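Altura publishes setup and maintenance schedule for two-arm sorting cell

Prikcombe, Apr 5, 2026 – Altura has released the setup and maintenance schedule for the two-arm recyclables sorting cell at its Prikcombe workshop. The document covers bin placement, gripper pad care, cable checks and the restart procedure after a fault. It replaces the notes issued with the Temier controller.

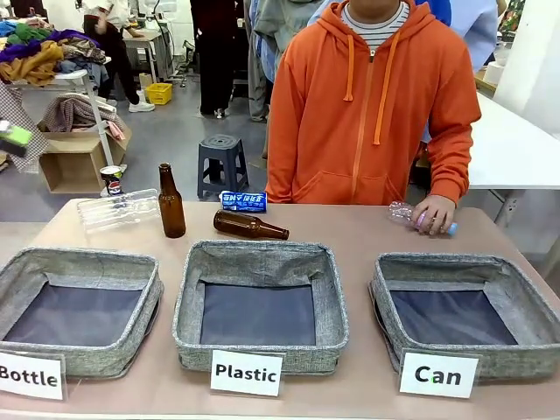
Bin position is the first item in the schedule. The controller stores one drop point for each bin, and a bin that has moved 8 mm or more from its taught position must be put back before the arms are enabled. The fabric bins stand side by side along the front of the table, with the cards for Bottle, Plastic and Can in front of them and the unsorted items laid out behind. Cards are set last, after the drop points have been checked at low speed. Items are placed by hand only while both arms are in hold.

The green gripper pads are wiped with a damp, lint-free cloth at the start of each shift and inspected for cuts and glazing. Pads are changed in pairs. After a change, the operator runs the open and close cycle 30 times with no load, then re-zeroes the finger position. Skipping the re-zero was the most common cause of dropped cans during commissioning.
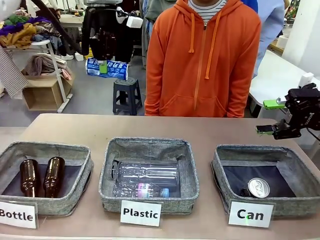 Cable checks follow the pad inspection. Each arm is moved slowly through its full reach while the operator watches for snagging or tension at the wrist, and any tie that has slipped is replaced before work resumes. Connectors are reseated with the power off.

After a fault stop, the operator clears the table, returns both arms to home and repeats the low-speed check of all 3 drop points. If the same fault occurs 2 times in a shift, the cell is locked out and the log is sent to Escobar, the service contractor – a third restart is not permitted.

A revision covering crushed cans and gripper closing force is due in May. Copies of the current schedule are available from the Altura office in Prikcombe.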